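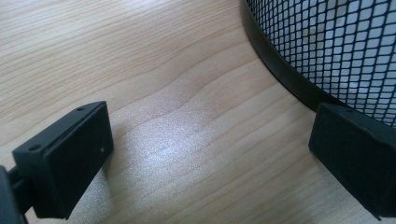 Las pinzas de mano junto al recipiente de malla, en la mesa de madera clara.

Gotmont busca participantes para grabar demostraciones de manipulación

El equipo de aprendizaje por demostración de Gotmont, en Stetville, abre 6 plazas remuneradas para la segunda fase del estudio Avier. En la primera reunimos 1.418 demostraciones de tareas de mesa. La política entrenada con ellas completó la tarea en el 81 % de los ensayos, y los fallos se concentraron en los envases flexibles.

El trabajo consiste en manejar dos pinzas, una en cada mano, y repetir tareas cortas como recoger un envoltorio y echarlo a la papelera.
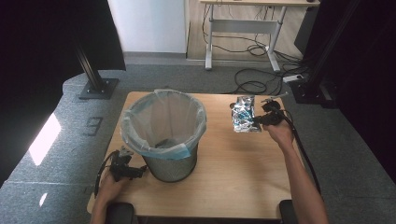 Los objetos cambian de sitio entre una repetición y otra. Pedimos movimientos continuos y a ritmo normal; las tomas con errores también se guardan, etiquetadas aparte.

Requisitos: ser mayor de edad, tener movilidad completa en ambas manos y poder asistir a 7 sesiones en septiembre. No hace falta experiencia en robótica. Se firma un consentimiento informado antes de la primera sesión.

Las solicitudes se dirigen a Hưng Trương, indicando disponibilidad horaria y mano dominante. Las dudas sobre el tratamiento de los datos las atiende Hưng Hoàng.

Publicado el 9 de julio de 2019.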